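Wrist camera blurs on every fast move. Swap the camera or slow the arm?

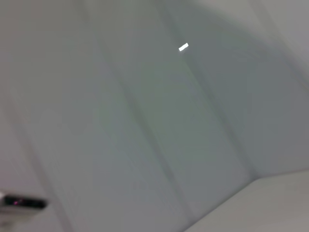 Posted by bench_otter
Hi all! I'm comparing two wrist cameras on our Sorholm arm, a Loment and a Fleury, and whenever the wrist swings quickly everything goes to gray mush. Folds and seams turn into wide soft bands. Exposure is on auto with both. Is it worth paying for something better, or am I missing a setting?

Posted by gray_kettle
Oh, I've been there! Before you spend a dime, turn off auto exposure, set the shutter to 1/2,000 and add a good bright lamp (you'll need it, the picture goes dark fast). Then run the same swing with both cameras, 3 times each, so you're comparing like with like. I'd leave the gain alone until you've seen those.

Posted by tansy44
Get the Clullia. Way better than either.

Posted by mapleworks
What kettle said. Also check the mount screws, ours had worked loose.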